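Plikora's new bearing counter has opened at Clunduno, and I went for a stickybeak

March 21, 2026
By Njoroge Mollel

If you've ever had a conveyor go down at two in the arvo with the nearest replacement bearing a day's drive off, you'll know why I was keen to get out to Clunduno this month. Plikora has finally opened the trade counter it's been promising us since the old Urio depot shut, and it's a proper one too, with a workshop out the back and real people who know what a plummer block is!

I'll admit I'd half given up on it. The opening was meant to be in January, then the racking turned up short and the whole thing slid. Peninah Kaijage, the branch manager, didn't try to dress that up when I asked her. "We could have opened with half the shelves bare, and the first bloke through the door would have wanted something off the bare half," she told me. Fair enough.

So what do they carry? At the moment it's 722 lines on the shelf, mostly deep groove ball bearings and tapered rollers, plus seals, circlips, vee belts, a decent run of chain and more grease than I've ever seen in one spot. Another 332 lines are coming up from the main warehouse on the overnight truck (order by three and it's there when they unlock the roller door, or that's the plan anyway). Linear rails get cut to length on site, which will please the packing sheds no end. We've all been paying freight on full lengths and then hacking them down ourselves with varying results.

Prices I can't say much about yet. I had a quote done for a pair of spherical rollers for our own elevator and it came in a bit under what I paid last time, though that was a rush job and I was in no mood to shop around. Get your own quote and bring the old part in with you. The number's always worn off the one you need, isn't it?
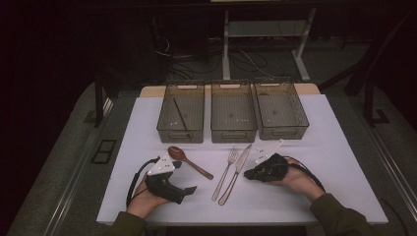
Njoroge Mollel
Contributing writer, plant and maintenance

The bit I was most interested in was the workshop. Mwanahawa Rweyemamu runs it with two fitters, and they'll press bearings on and off, check shafts for wear and rebuild small gearboxes while you wait, if the bench is free. Bigger boxes get booked in. She's come across from the sugar mills and has strong opinions on people who belt bearings on with a hammer and a bit of pipe. I kept fairly quiet during that part of the tour.

They've also taken on the Dustotari range of sealed housings for this district, and if you're in grain or cement you'll want a look at those. Mutua Mbwambo from the quarry has had a set on his screen drive over summer and reckons he's greased it far less than the old ones, although he did add that it's been a dry one and he'd like to see them get through a wet before he swaps the lot. I'm with him. I'd put one on the dirtiest shaft in the place and leave it there a year.

My one grumble is the parking. There's room for a few utes out the front and that's your lot, and getting a trailer in means backing down the side lane past the tyre place. Peninah says the block next door is being levelled for trucks, but she wouldn't give me a date, and after the January business I don't blame her.

Trade accounts from the old Urio depot haven't carried over, so you'll need to fill in a new form even if you dealt there for years. Ekow Ackah on the counter is doing those and he got mine through before I'd finished my coffee. Take your ABN and a phone number for whoever pays the bills. The after-hours breakdown number is printed on the back of the account card, and it'll only work once your account's live, so get it sorted before harvest.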